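Width drift on the hand-held grippers, short gallery

Quick page so people stop asking in chat. Short version: gripper width was logging wrong on the Clakstead packing set, fingers closed on something and the file said they were still open. Or the other way round. Took us way too long to spot. Full numbers are in the fault sheet, what follows is pictures and the bits worth knowing before you pick up a gripper again.

Black ball between the blue pads, second gripper over by the box. Round shiny things were the worst case for us. Width off by 4 mm and a policy trained on it either squashes the thing or lets it go.

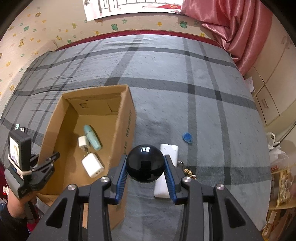
Zukley Manipulation Group / Data Collection / Bouzid site

Small bottle and both chargers in the box, keys and the white block still out. Mixed sizes on purpose, keys are thin and the ball is fat so you get both ends of the range in one session. Handy for finding drift later, if somebody looks at the plots. We didn't look.

What we think happened: the zero gets set with the fingers fully closed at power on. Skultico firmware takes whatever it sees in the first second as closed. Pick it up, squeeze a bit late, and the zero is wrong for the whole batch. No warning, no light, nothing in the log. Each batch is 30 episodes so one sloppy start costs all of them.

Damage: 519 episodes checked, 80 pulled. Some of those may be fixable with an offset, Keerthana Bhat is trying it on the packing ones first. Don't delete the raw files!!

Next one is the box wall. One finger either side of the cardboard, blue pad up against the inner face. Bottle and the two chargers on the box floor. Cardboard is a nasty thing to grip because it gives, so a wrong width looks beleivable on the plot. A hard object would have shown it up much sooner. 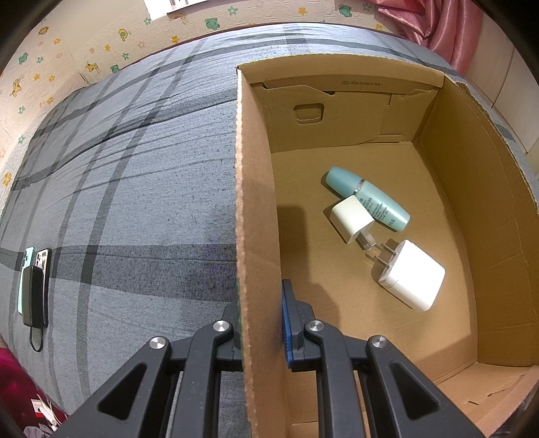

Before you record again

Power on with fingers shut. Hold them shut, count it out, then let go.

Open all the way, close all the way, look at the live width. If it doesn't come back to zero, restart. Don't tape it, don't shim it, don't "correct for it after".

Same check at the end of the batch, and write both readings on the sheet. Yes every batch. Yes even if your in a hurry.

Two grippers going at once: check both. Left one being fine says nothing about the right one.

Still open

Firmware fix asked for, no date. April if we are lucky.

Offset repair not signed off. Until it is, the pulled episodes stay out of training, please don't merge them back in.

Page last touched January 3, 2024. Questions to Keerthana.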